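Kitchen & Table | Set-up guides | Dish racks

Print this page | E-mail this page

Section 8: Setting up your Drundlow wire dish rack

A good rack makes plates a pleasure to put away, and painted plates look so lovely standing in a row that you may never want to shut them in a cupboard again!

1. Clear a flat stretch of benchtop and wipe it down. Let it dry fully.

2. Set the rack toward the back, with open bench in front of it for sorting.

3. Press gently on each corner. If the rack rocks, turn it end for end and try again.

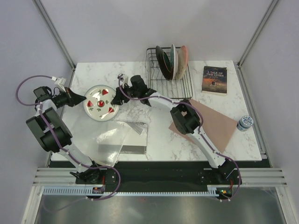 4. Peel off any plastic wrap and put it aside for recycling. Little bits love to hide between the wires – run a finger along each one.

CAUTION: Keep plastic wrap away from small children and pets.

Laying out your plates

5. Spread the plates over the bench, faces up, before you load any of them. It's the fun part! Flowers, berries, coloured rims – mix them however you like, and shuffle until the order pleases you.

6. Check every rim for chips. A chipped plate can catch on the wire and get worse.

NOTE: Books can stand at the end of the bench, beside the rack, as long as the plates are dry. 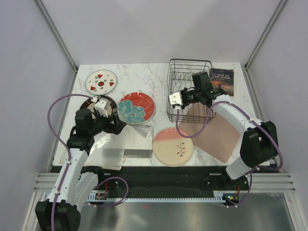
Words: the Grilura guides desk | Updated 12 June 2026

Loading the rack

7. Start at one end and work across, so your hand never has to reach over a plate that's already in.

8. Hold each plate by its rim and tip it up on its edge. Lower it between two dividers and don't let go until it has settled.

CAUTION: Never drop a plate the last little way. Glaze is tougher than it looks, but rims aren't.

9. Keep boards and trays out of the plate slots. A flat board can stand next to the plates if there's a gap for air.

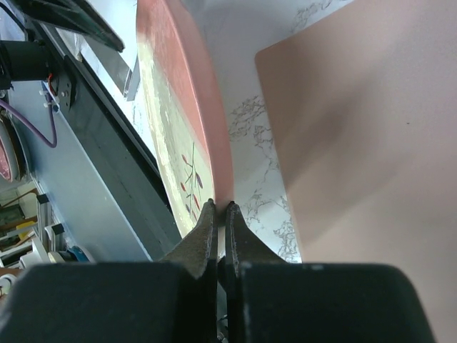

10. Give the rack a light nudge. Plates should lean a touch and stay put – if one slides, move it over a slot.

Spare feet are sold as part 1522, in packs of 12.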